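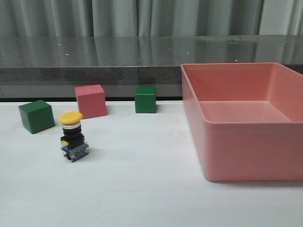 Tray, blocks and the yellow button, all on the white table.

kettlebythesea
Right, I need some opinions because I've been going round in circles. I'm building a cause and effect table for my nephew (he's four, obsessed with anything you can press) and I've got as far as the bits above. Wooden cubes, a big pinky tray to sort them into, and a proper industrial push button out of a box of odds and ends from the Kurkthorpe sale. Idea is he puts a block in the tray, whacks the button, a lamp comes on. The plan is to bolt the button through the tabletop so only the yellow part sticks up. Is that daft? Should I just buy a toy one?

Govine_Lad
Not daft at all! Toy ones last a fortnight. I fitted one of those mushroom heads to a play kitchen in April and it's had every child in the street leaning on it. The silver ring is what clamps it to the panel, so measure the black part underneath before you drill anything. I didn't, and I had to make a second panel.

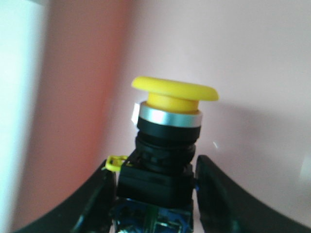 And get the hole clean. Mine was a bit ragged on one side and the whole thing twisted when it was thumped. A smear of glue sorted it but I wasn't proud.

mrs_pockets
I'm going to disagree, sorry. Those are made for grown-up hands and machinery, and some of them need a real shove. My two couldn't budge the one we had and lost interest in a day. A soft arcade button costs next to nothing and a toddler can work it with an elbow.

Govine_Lad
Depends on the spring though, doesn't it? Some are quite light. Kettle, how stiff is yours?

kettlebythesea
Lighter than I expected, I can do it with my little finger. He's a strong little thing as well, he pulled a towel rail off at Easter.

More bothered about the blocks, if I'm being fair. I can't decide on colours. I wanted him to sort green from red but I've got more green than red, and I don't fancy painting any.

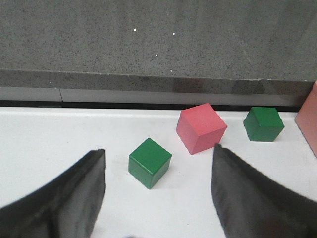
Green and red together, so you can see the shades.

mrs_pockets
Oh, those are nice. Don't paint them! He'll chew the corners and you'll be picking flakes out of his teeth. Odd numbers are fine for sorting, it gives them something to notice. My only worry is the tray being so close in colour to the red. If the game is "red goes here" then fine, but if everything goes in it I'd want a plain white one.

hinge_and_bracket
I'd leave the tray alone. Hayes do a white washing-up bowl but the sides are too steep for small arms. We had one and it got tipped over every single time.

Has anyone mentioned the wiring yet? Battery pack only, please. Two AAs and a little lamp, nothing that goes near a plug.

kettlebythesea
Battery only, promise. It's a Wakholm pack with a screw-down lid.

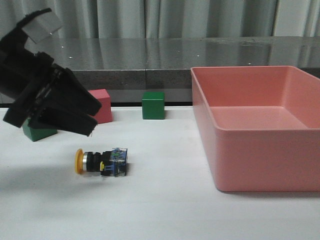
Fatos Mladenović
I made nearly this exact table for a playgroup and the drilling was the easy part. What took me all weekend was the underside. You need far more depth than you'd think, and I ended up adding a deep frame just to keep knees off the terminals. With yours lying on its side on the table it's easy to see how much there is behind the yellow cap: ring, black body, and then that clear block on the end, and every bit below the ring has to live under the table. I'd box it in with scrap ply and four screws, and leave one side removable for when the wire comes off. It will come off.

mrs_pockets
OK that's a good point and it's half talked me round. I'd still try him on it loose before you cut a hole in a perfectly good table.

kettlebythesea
Deal. He's round tomorrow for his tea so I'll hold it steady and let him bash it. If he can manage it I'll drill. Fatos, what depth was your frame in the end?

Fatos Mladenović
I'd have to go and measure, it's at the hall. Deeper than the button plus a bend in the wire, don't skimp on the bend.

Govine_Lad
And measure the black part!!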